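Why Does Fruit Go Bad at Different Speeds? A Home Storage Project

Debashish Thambiah
Everyday Science, Section 2
Submitted Tue 24 November

How I picked this

I grew up in a house where the fruit sat out on the table and you ate whatever was about to go soft. Nobody planned it, my mom would just squeeze things and hand you one. When I moved into the student apartments in Guninton I started buying my own groceries and lost a lot of food in the first month (an entire bag of peaches, which still hurts). So when we got the project sheet and it said "choose something from your own kitchen," I already had my topic.

My question was pretty simple. If you buy a mix of fruit on the same day and keep it in the same room, which kinds lose weight fastest, and does it matter whether they sit together or apart?

What I read first

Fruit keeps living after it's picked. It takes in oxygen, gives off carbon dioxide and water, and uses up its sugars. Some kinds also give off a lot of ethylene, a gas that acts like a ripening signal. Apples, pears, bananas, peaches, plums and tomatoes are in that group, and they keep ripening on the counter. Citrus and grapes mostly don't. An orange that was sour when you bought it is going to be sour next week, just drier.

Our textbook had one chart about this and I wanted more, so I went to the Akier branch library and found a paperback on home canning that explained it much better than the textbook did. The author's big point was that skin matters as much as ripening. Thick waxy skin holds water in. Thin skin, or skin with nicks in it, lets it out. I pretty much built my prediction on that one chapter. I guessed that citrus would lose the least weight and that plums would lose the most.
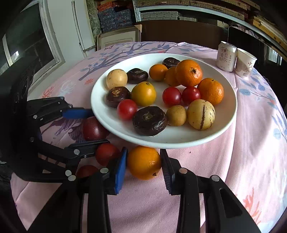
The other thing I got from the canning book was the idea of keeping a notebook with a page for each fruit, so the entries don't get mixed up. I did this and I recommend it! My lab notes from last year were one long list and I could never find anything.

What I did

I bought everything on one Saturday morning in October at the Medholm market. I got 22 pieces in total: mandarins, plums, tomatoes, apples and pears. I tried to choose ones that felt equally firm and had no cuts, although the pears were already a little soft by the stem and I took them anyway because the other stand was out.

Each piece got a number on a bit of masking tape. I split them into two groups. The "together" group went into a big mixing bowl on my desk, all touching. The "apart" group went on a cookie sheet on top of the bookshelf, spaced out so nothing touched. Same room, same window, no direct sun. I weighed everything every evening before dinner on a Kairys kitchen scale that I borrowed from my neighbor. It reads in steps of 2 grams, and that ended up being a problem, more on that later.

I also wrote down how each one felt and smelled. I kept the words to firm, giving, soft and leaking. My roommate wanted to add "sad" and I let him have it in the margins.

What happened

The plums lost the most for their size, just like I guessed. The pears were close behind, and one of them started leaking so early that I had to take it out of the bowl and wipe down everything it was touching. After that I didn't totally trust my numbers for its neighbors, so I put a star by them in the notebook.

The apples hardly changed on the scale, but they felt different by the end, kind of mealy when you pressed near the bottom. The tomatoes surprised me. I thought they'd shrivel because the skin is so thin, and they lost very little. I read later that most of the water a tomato loses goes out through the scar where the stem was, and the skin itself is a good barrier. That made me want to run it again with a dab of wax over the scar.

The mandarins were where my prediction fell apart. I had them down as the winners and they finished in the middle. The peel got stiff and papery while the inside still tasted fine. So the weight was going out of the peel first, I think, but I didn't weigh peel and fruit separately so I can't prove it.
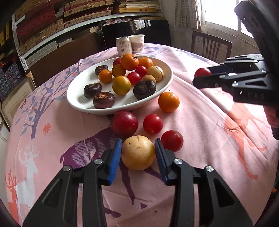
Tomatoes, a mandarin and other fruit around a full white bowl.

As for together or apart, the plums and pears in the bowl went soft sooner than the ones on the cookie sheet. For the tomatoes I couldn't tell any difference. The canning book would say ethylene, and maybe so, but the bowl group also got bumped around more every time I lifted things out to weigh them. The bookshelf is also higher up and closer to the heating vent. I should have swapped the two groups halfway through.

Problems

The scale was the main one. When a mandarin only loses a gram overnight, a scale with 2 gram steps shows nothing, and then the next night it looks like it suddenly dropped. My graph for the small fruit looks like stairs. Dividing by the starting weight helped me compare a plum to an apple, but it didn't fix the stairs.

I also missed one evening entirely because I went home for my cousin's birthday. I left that row blank and didn't fill in a guess.

And I ate number 14. It was an accident and it is marked in the data table.

What I'd change

A finer scale, first of all. More of each kind, so one leaky pear doesn't mess up a whole group. I'd put a cheap thermometer next to each group and write down the reading with the weights. I'd also like to try a third group in the fridge, but our fridge is shared and things without a name on them disappear.

Data table and graphs are stapled behind this page. The starred rows are the ones near the leaking pear.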